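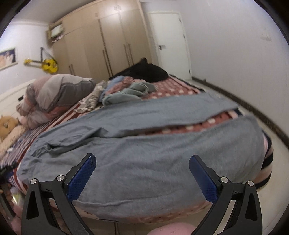 Why is the grasp planner still working from a single wrist view, and would a second fixed view not remove most of the edge errors listed last time? The question came back from Hollitz with the comments on the previous report, together with a request that this one say more about software and less about hardware. Both points are taken up in what follows.

Home Projects Reports Software Partners Contact

Rewi: garment handling software
Progress report to the Pernonia program office
Reporting period ending in March
Prepared by the Tivberg group

1. Status

Work packages on perception and on tooling are on schedule. The planning package is behind by the amount reported last time and has not slipped further. The control package has been extended into the next period with the agreement of the program office, and the extension does not change the total budget.

The single wrist view is retained. A fixed view would help in a lab cell, but the target use is in bedrooms and laundry rooms where no mounting point can be assumed. A fixed view also needs a calibration step each time the setup moves, and the software would have to detect when that calibration has gone stale. We tested the option offline with a rendered second view. Edge errors on the far side of the garment went down. Errors on the near side, where most first grasps are made, did not change enough to justify the added interface.

2. Perception

The segmentation model was retrained on the enlarged set of household recordings. The set now holds 400 annotated sequences, of which 140 were added in this period. Most of the new material shows clothing on beds, which the earlier set covered poorly.

Beds are hard for the model for two reasons. The first is pattern. A plain pair of gray-blue pants on striped and spotted bedding has a strong outline, and the model finds it reliably, but it also tends to read a change of pattern in the bedding as a garment edge. The second is the pile. Where several garments lie against each other and against a comforter, folds inside one item look much like the border between two items. The previous model merged neighboring garments of similar tone. The retrained one merges less and splits more, so that a bunched sleeve is sometimes reported as a separate object.

For planning purposes a split is cheaper than a merge. A merged mask leads to a grasp across two items, and recovery from that takes a full replan. A split mask usually leads to a valid grasp on part of the right item. The loss weights were set accordingly.

Gaps inside an outline are now handled explicitly. In the earlier version the space between two trouser legs was often filled in by the smoothing step, and the planner would then propose a contact point on the bedding. Smoothing has been moved after the topology check. The change is small in code and accounts for most of the improvement on pants.

Masking of the fingers in the wrist view was also rewritten. The old mask was a static polygon drawn for one opening width. The new mask is computed from the linkage geometry and the reported opening, with a margin at the fingertip pads. It does not yet cover a second gripper entering from the side of the view. Those pixels are passed to the segmentation model as unknown, and the model is trained to ignore them.

3. Planning

The planner takes the garment mask, the estimated layer order and a target fold, and returns a sequence of grasp, drag and release actions. In this period the search was changed from fixed depth to anytime search with a time limit. Median planning time for a flat garment is now 90 milliseconds on the reference computer. Piles take longer and the distribution has a long tail, which is the main open problem in this package.

Two causes have been identified. Layer order is ambiguous in a crumpled pile, and the planner expands both branches until it reaches the limit. The cost function also treats all drags of equal length as equal, so it explores many sequences that differ only in direction. A direction prior estimated from wrinkle orientation is being tested. Early results on recorded data are favorable, but no closed-loop runs have been made with it and no claim is made here.

4. Control

The opening controller now runs at the same rate as the arm controller. Before the change, the two loops exchanged set points through a buffer, and the fingers could close on a stale position. The buffer has been removed.

Contact detection still relies on motor current. On thick cloth the threshold works. On thin cloth pressed against a soft mattress the signal from the mattress is larger than the signal from the cloth, and the controller reports contact early. A second threshold on the rate of change was added and reduces early reports. It has to be tuned for each set of fingertip pads, and we would like to remove that dependency before the software is handed over.

5. Tooling

The replay tool now loads a recording, the masks and the planner trace on one timeline. Annotators can mark a bad mask and send it to the review queue without leaving the tool. Review time per sequence is down to about 14 minutes.

The export format was frozen at the request of Hollitz. Older exports can be converted with a script included in the release. Conversion drops the per-frame confidence values, which were stored in the old format without a scale and cannot be recovered.

6. Open items and next period

The tail in planning time on piles is carried over. So is the pad-dependent threshold.

The finger mask will be extended to a second gripper, using the same linkage model with a pose estimate from the image. If the pose estimate proves too noisy, the unknown label will be kept.

Closed-loop tests of the direction prior will start when the control release is tagged. Hollitz has asked for access to the release candidate during these tests, and we request confirmation from the program office that this is covered by the current agreement. No change in staffing or equipment is requested.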